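Stukura Robotics Club forum > Humanoid team > Step platform, bedroom set

prakwood_dan
Platform is in place at the foot of the bed. Two levels, plain pine, slats on top. Robot is on it with the power cable run off the edge and across the floor. Any comments before we log runs?

lysenko4
Cable worries me. I'd route it behind the robot.

prakwood_dan
Behind is the coat rack. I'd rather have it on open floor where I can see it. Two from this session:

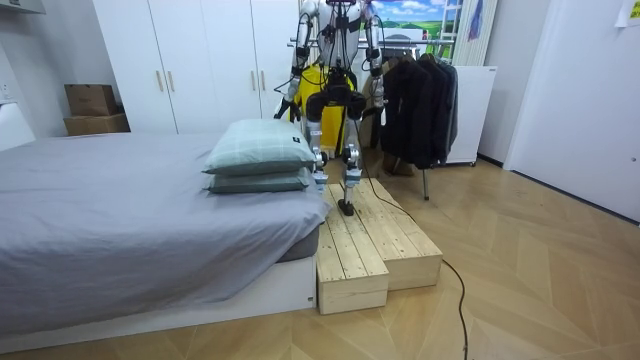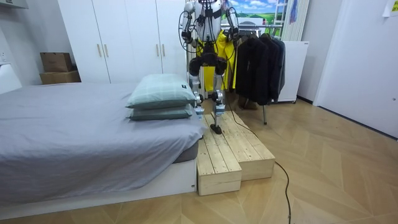 Robot on the pine steps – arms down in the first, arms bent in the second.

tilly_m
Arms bent looks better to me. With them down, one hand is right by the pillows.

lysenko4
Disagree. Arms down is what Praremero used and we copied their gait settings. Change one thing at a time.

Annick MacPherson
Log both. 3 runs per arm position, 60 seconds rest between runs. And move the pillows, that's a 5-second job.

prakwood_dan
OK. Cable stays where it is for now though.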